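Lettre Gondal n° 219 - Entretien du linge

Plier un vêtement sur une couverture matelassée

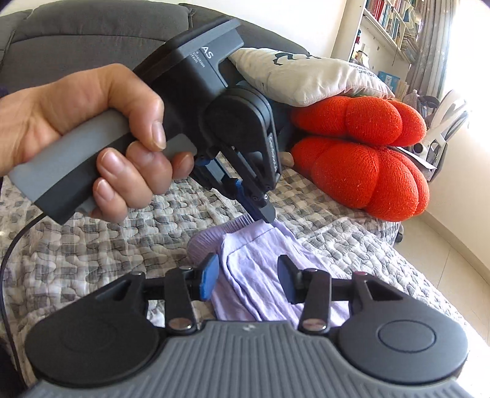
Une abonnée de Putano objecte que le lit est le pire support possible : la surface cède et le pli se décale à chaque geste. L'objection est fondée pour un matelas mou, beaucoup moins pour une couverture matelassée bien tendue, dont les piqûres retiennent le tissu.

La méthode reste la même pour tous les hauts. Poser le vêtement à plat, devant contre la couverture. Saisir le haut, tendre vers l'extérieur, relâcher. Rabattre chaque côté vers le centre, manches comprises, puis plier en deux dans la hauteur. Lisser du centre vers les bords - jamais l'inverse.

Pour une étagère Fidilen de 400 mm de profondeur, laisser 10 mm de jeu à l'arrière. Les mailles lourdes se rangent en bas de pile. Le lavande et les teintes pâles marquent vite à la pliure : déplier et replier une fois par mois.

Commentaires

Trerulon : Et pour les capuches ?

Gondal : À rabattre en premier, à plat sur le dos.

mc397 : Sur ma couette ça glisse. Je suis revenue à la table.

Contact - © Lettre Gondal - Haut de page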